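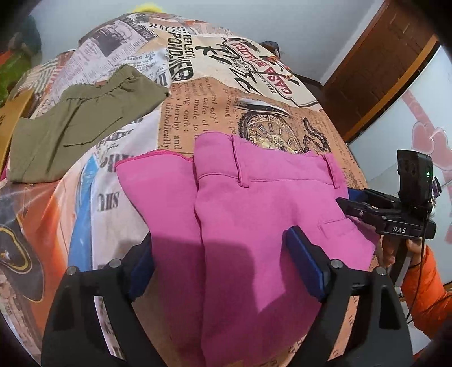
Section 3: Folding pants on the bed

Pants are where most people give up on my system, so I've kept this part slow. You want a big flat surface, and a bed is perfect! Lay each pair down by itself, the way the pink ones have a strip of print between them and the olive-green garment, and get the waistband facing away from you. I like a patterned cover under plain clothes (newspaper print is great for this) because the edges of the fabric show up so clearly.

1. Close the zipper and any buttons, and empty the pockets. Yes, all of them.

2. Hold the pants by the waistband, give them one good shake, and lay them flat.

3. Fold one leg over the other, lengthwise. Match the side seams first and let the waistband follow.

4. Smooth from the waistband down to the hem with your palm, and tuck in any pocket lining that has wandered out.

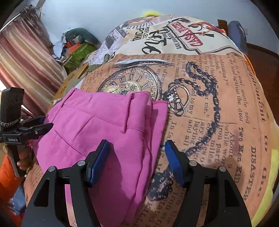
Fig. 3-2. Folded pair, waistband at the top, belt loops and pocket seam showing.

5. Check the side where the layers stack up. If a flap of cloth pokes out past the main fold, slide it back under now.

6. Bring the hems up to just below the waistband, then fold in half again. It should fit the Gindar drawer insert, which is 40 cm deep.

Note: Elastic waists bunch up, and that's fine. Spread the gathers a bit with your fingers and carry on.

Caution: Don't load more than 20 folded pairs into one insert. I got to 20 and the front panel was already bowing (sorry, Ankica, I'll replace it).

Shorts skip step 6 and get one fold only. Sweaters are in Section 4.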